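COMICS & SMALL PRESS

Slow ink, big heart: why Kulstead is the comic I keep pressing on people

I read the first issue of Kulstead on a train, missed my stop, and was so pleased about it that I read the thing again on the platform. It came out in January in a print run of 676 copies, stapled, with a cover the colour of weak tea, and I have been boring my friends with it ever since.

The setup is simple enough. A ferry stops running to a small island, and the people left on the wrong side of the water begin to find letters in their coats, written in their own handwriting and dated years ahead. You could make a very ordinary thriller out of that. Kulstead takes its time. The first eight pages of issue one are given over to a woman walking home in the rain, with no dialogue at all, and by the time she puts her hand in her pocket you'd follow her anywhere.

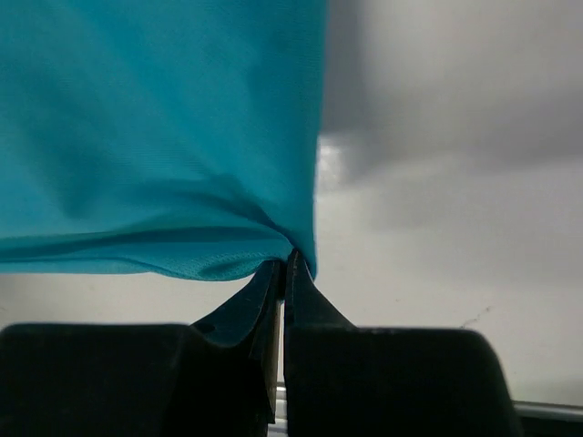

Teal cloth, gathered at the hem.

The publisher is Ukimcombe, a tiny outfit that began by photocopying horror strips and has somehow grown into one of the most interesting names on the small press tables. Their earlier series, Shetty, was a loud, scribbly, wonderful mess about a lighthouse keeper who eats ghosts. I loved it, but it did have the feel of a book drawn at two in the morning by someone with a deadline at three. Kulstead is a different animal. The lines are thin and patient. Whole pages run on two colours, a blue-grey and a dirty orange, and the orange is saved for anything that comes from the future — the letters, a lamp in a window, one very upsetting dog.

And the lettering! I don't often get excited about lettering, but this is done by hand, and it wobbles in a way that tells you who is lying. The schoolteacher's speech balloons have tails that never quite reach her mouth. I didn't spot it until my third read, and then I had to go back and look at every scene she was in.

Issue 2 is where the story opens up. We get the harbour office, the long argument about the boats, and a six-page dream sequence that I suspect will put some readers off. Stick with it. The panel borders drop away one at a time until the last page is a single drawing of the sea with three lines of text at the bottom, and those three lines change what you thought issue one was about. I won't say more than that, though I'm itching to. 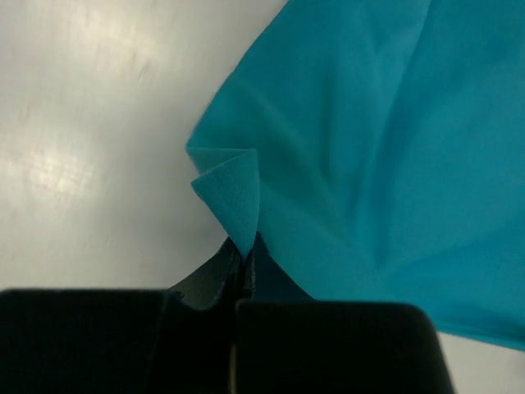
FINDING A COPY

This part is harder than it should be. Issue one has sold out at source, and Ukimcombe has said it won't reprint until the first collection is ready. Issue 2 had a larger run of 908, and there were still plenty on the shelves when I last looked. Your best bet is Sullidwood, the comics shop with the crooked stairs and the excellent back-issue boxes, which took a big order early on and will post anywhere in the country. They also keep a reading copy behind the till, if you ask nicely and have clean hands.

There is a digital edition too, and it's perfectly decent, but I'd hold out for paper if you can. The stock is rough and soaks up the ink, so the night scenes go properly dark, with a faint grain you can almost feel. On a screen they're just black. You also lose the centre spread in issue one, where the staples sit exactly on the line of the jetty.

Issue three is drawn and at the colouring stage, I'm told, with two more planned after that to finish the story. Five issues feels right to me. There's a version of this that runs for years and goes baggy around the middle, and I'm glad we aren't getting it.
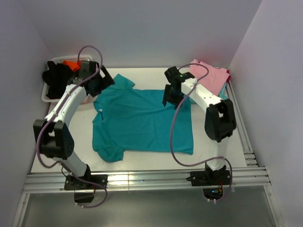 One reader who wrote in after our short preview thinks I've been far too kind to the dream sequence. It stops the story dead, she says, just when the harbour argument was getting good, and she would have swapped all six pages for one more scene with the schoolteacher. She does agree about the sea page, which she has read so often that the staples have come loose, and she wants it known that she guessed the secret of the dog before anyone else in her house.

I take the point about the harbour. I still wouldn't lose a page of it, and my money is already down for issue three.

More in Comics & Small Press | Contact the editors | © 2022 All rights reserved | Back to top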